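Alojamientos Stendel
Lista de comprobación entre estancias. Apartamento Clarnel, planta 2
Fecha de la revisión: 28/07/2021

1. Mesa y pared
Tablero firme, sin astillas: SÍ
Pared limpia: NO
Comentario: pasar esponja con Sani diluido y, si no sale, apuntar para pintura en octubre. 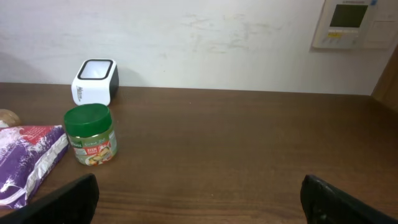
2. Alimentos
Los envases abiertos se tiran siempre, aunque no estén caducados. Los cerrados se quedan si faltan más de 2 meses para la fecha. El bote de plástico con tapa verde de rosca se revisa como los demás: cierre, fecha y base sin restos. Comprobar también que no quede apoyado contra el aparato blanco de la pared.
Cierre comprobado: SÍ
Fecha leída: PENDIENTE

3. Higiene y pequeños envases
Tapones apretados: SÍ
Envases rotos o con fugas: NO
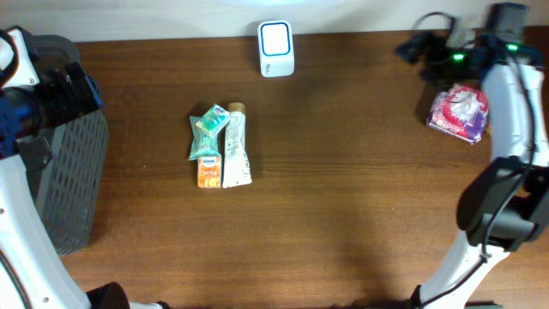
4. Aparatos junto a la pared
Norma de la casa: nada que pueda arder a menos de un palmo de un aparato enchufado. Se incluyen pañuelos, cartones y bolsas. El cubo blanco del fondo tiene encendido el aro azul, y los pañuelos y el tubo están más adelante, en la mesa. Conforme. Falta mirar el cable por detrás.

5. Cesta
Cesta gris de rejilla, sin cantos vivos: SÍ
Peso máximo: 8 kg
Comentario: lo blando arriba y los tubos de pie. No llenar por encima del borde. 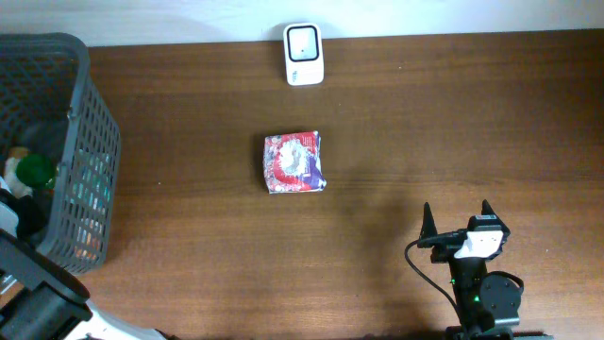 No se guardan en la misma cesta comida y productos de limpieza. Si se mezclan, se vacía entera y se lava con agua y jabón antes de volver a usarla. Las cestas de repuesto se piden a Flellametti.

Resultado: apto con 2 puntos pendientes (fecha del bote y cable).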